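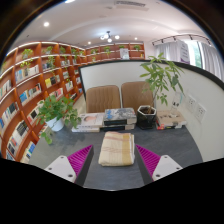

How do I swap the boot animation on my phone without unlocking it? Install Celeo 4, pick an animation from the gallery, and restart. The locked part of the phone stays exactly as it came.

I'm so happy to finally write this one! Celeo 4 is out today from all of us at Bettencourt, and it's the release I've wanted since I first got stuck with a spinning logo I couldn't stand. We've got 66 new animations in the gallery (my favorite is the slow paper lantern), plus a preview screen, so you can watch the whole thing before you commit to it.

The bigger news, at least for me, is Ullum. That's our new backup tool, and it saves your old theme, icons and sounds before Celeo touches anything. If you hate the new look, two taps and you're back where you started. We ran it through 1762 test restores over the spring, and I watched way too many of them.

Celeo 4 runs on the Baris phone and the Baris tablet for now. More models are coming in July, and I'll post the list on our download page when it's final. The app is free, and the full gallery is a one-time purchase. If you already paid for Celeo 3, you don't pay again – just update and sign in with the same email.

Press copies and screenshots are available from the Bettencourt press desk. Write to us, we love questions!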